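Chapter 4
Showing the Task

Draft notes for the September printing. Read Chapter 3 first if you skipped it.

Writing code for every small motion is slow. So we show the robot instead. Three ways to do it, all common, all with their own headaches.

Hand guiding. You grab the arm and push it through the move. Good feel, bad speed. Your body ends up blocking the cameras half the time.

Remote control. You stand off to the side and drive a second arm, or a joystick. The robot's own cameras get a clean view. But touch is mostly gone, and new operators squeeze to hard.

Hand-held grippers. No arm at all. You carry the fingers yourself, one in each hand, and record where they go. The Pallilby exercises in this chapter use this method. Fast to learn. A new person at the Turnurbridge lab was doing usable runs by lunch on a Saturday.

How many runs? Depends on the task. The Josus set has 4000, split over 11 tasks. Exercise 4.2 asks for 50. Start there.

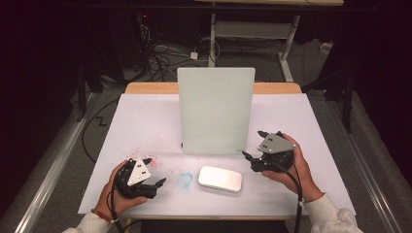 Keep the motions short and plain. Pause before you close the fingers, pause again after. Don't fix a bad grasp halfway thru, throw the run out and start over. Marchetti's rule, which we follow: change the starting layout between runs, or the robot just learns one spot on the table.

4.1 What gets recorded

Finger opening, hand position, time. Begin with time, it causes the most trouble.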